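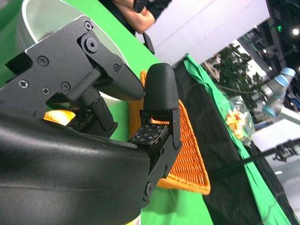 The table at Pundgate: green cloth, white bowl, orange basket tray and a bag of snack pieces.

Meifang Han is talking about bowls before I have my coat off. She runs the snack table at Pundgate, the community hall where the games club meets, and she has opinions on bowls, trays, cloths and the right moment to open a bag. I loved every minute of it.

"People think you tip the chips out and you're done," she says, laughing. "But the table is what they walk up to! If it looks cheerful they stay and talk, and then somebody asks if there's a spare chair at a game, and there you go, new member."

The cloth comes first. She favours a strong green, and she likes to play it off against black. "Green makes orange food look fantastic. Cheese puffs, corn snacks, mandarins, anything in that family. I tried a cream cloth once and it all looked like a dentist's waiting room." She doesn't iron them, either. A fold here and there is fine by her, and a loose edge is better than one pulled tight and clipped down.

On to the bowls. White, wide and plain is her favourite, and she'll defend it against all comers. Lionel Oakley, who has been coming since the club had 23 names on its list, prefers coloured ones and told me so from across the room. "He brings a purple one every July for the anniversary," Meifang says. "I put it out. I'm not a monster. I put it at his end."

What about the woven trays? Her face lights up. She bought her first in a discount shop on the way home from work, for six dollars, and has been picking them up ever since. The criss-cross kind are the ones she looks for. "You can put packets in them, you can put serviettes in them, you can carry the dice around in them. And the colour! Orange on green, I could look at that all day."

Bags are a sore point. Her rule is that a clear bag can go on the table as it is, and a printed one gets emptied. "If you can see the food, the bag is doing the same job as a bowl, and it keeps everything crisp until you need it. Nicanor thinks that's lazy." Nicanor Orozco, setting up a board game called Brarken at the next table, agreed that he does think that. He also thinks yellow and orange snacks should never be mixed, on the grounds that people fish out their favourite and leave the rest. Meifang has heard this many times. "Let them fish! Give them tongs and let them fish."

Tongs matter a great deal at a games club, as anyone who has handled a deck of cards after a bag of cheesy snacks will know. Cornel Văduva keeps the game library, and he once found an orange thumbprint on a rulebook he'd waited months for. Meifang winces at the story. She keeps damp cloths at both ends of the table now, and for card games she'll serve pretzels if she can get them.

I asked what she would do with a bigger budget. She thought about it for quite a while. "More trays," she said. "Different sizes, so they'd nest. And another length of the green, because I'd love to do the window table as well."

Then the first players came in stamping their boots, and she was off to find the tongs.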